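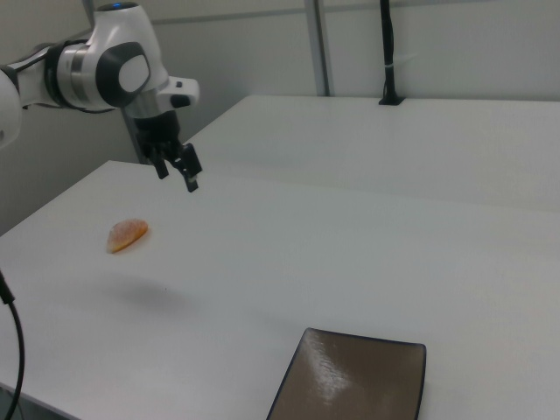 The Sixteenth Evening

Remzi Kurtuluş had promised his sister that by September the machine would clear a table. He said it in a loud moment, at her wedding in Stavudska, with his uncles listening. Now it was September, and in the workshop at Muvcombe the arm still could not decide what to do about an orange.

"It is one piece," said Mrs Ursu from the doorway. She cleaned the building in the evenings and had her own opinion of the arm. "One piece, one plate. My grandson is four and he can do this."

"Your grandson has skin on his fingers," said Remzi. "He feels when a thing is soft."

"Then give it skin."

He wrote this down. He wrote down everything Mrs Ursu said, and she did not know it.

The firm in Mernitz that paid for the work wanted a kitchen helper. Their letters were full of families sitting on sofas while the dishes went away by themselves. Remzi had never replied that he liked washing dishes. It was the only time in the day when his father used to talk to him, the two of them with their backs to the room, one washing and one drying.

He started attempt 549. The arm moved over the table, slowly, as an old man goes down to look for a coin. The fingers opened. They came down on the segment, closed, and went up again with nothing. The segment had slid a little and lay there shining.

"Again it is afraid," said Mrs Ursu.

"It is not afraid. I told it to press gently, because yesterday it pressed hard."

"And what happened yesterday?"

"Juice," said Remzi.

She put down her bucket and came nearer. She looked at the table for some time, first from one side and then from the other, bending her knees.

"You are taking it from above," she said. "Like a bird. Who picks up an orange like this? I push it first, against something. Against the plate. Then it has no place to run."

Remzi wanted to explain that the plate was the place where the orange must arrive, and that the programme treated it as a thing not to be touched. He had written this rule himself in the first week, after the arm had thrown six saucers on the floor. It had seemed a very sensible rule. He sat down and took it out.

It was past 9 when he was ready. Mrs Ursu had finished the corridor and both staircases, and she had her coat on, but she had not gone home.

The arm came down beside the segment. It pushed. The segment travelled over the table, turned once and stopped at the edge of the plate. The fingers closed around it and it rose, bent a little in the middle, with one drop hanging under it.

Neither of them spoke. The arm moved over the plate and let go.

"So," said Mrs Ursu. "And how long for a whole supper?"

He calculated it in his head, with the glasses and the forks, and without the soup.

"Until breakfast," he said.

She laughed so much that she had to hold the door. Then she took the segment from the plate, ate it, and told him to put out another one before she missed her bus.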